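# Nurker two-finger bench gripper: should you buy one for chores?

Stock checked 7th August. Hire or purchase, UK mainland only.

We sell the Nurker and we hire it out, and most people who ring us want to know the same thing: will it tidy up? Sernus, who build it, say it is "ready for the home and the packing bench". We would put it lower than that. It picks up boxed goods of a known size from a known spot, and it does that all day. Soft things are another matter.

Rekha Nishad runs our trial bench and keeps a list of small jobs that any ten-year-old can do. Filling a pencil case is on it. The case gives when you press it, the slider is tiny, and the pull tab never lies the same way twice. Out of 100 tries in February, the Nurker closed the zip fully on 14. Sernus have since sent new finger pads, and we haven't finished testing those.

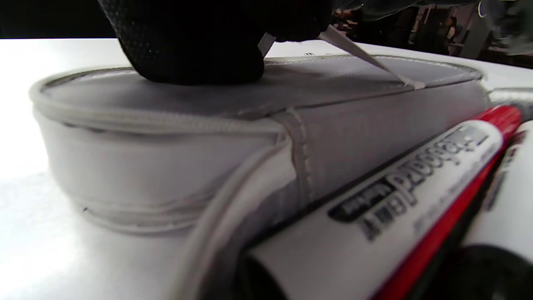
*Grey zip-up case with a gloved hand on top, white markers in front.*

A person holds the case down with one hand and works the zip with the other, without thinking about it. One arm can't do that. Two arms can, on paper, but you are then paying for two arms.

**What you get**

- Gripper, wrist mount and 4 spare finger pads
- Control box and mains lead
- Printed set-up guide (the Grirno software is a separate licence)

**What it costs**

Hire is £2,000 a month, with delivery. Purchase is by quote. Modupe Sani handles both and will tell you if your job is a bad fit; she has turned away almost as many people as she has signed up this year.

**Who it suits**

Hartley use theirs for moving sealed cartons between two belts and are happy with it. If you want pens put away, laundry folded or bags zipped, wait. Send us a sample of the item before you order and we'll run it on the bench free of charge. Returns after hire are charged at cost if the pads are torn.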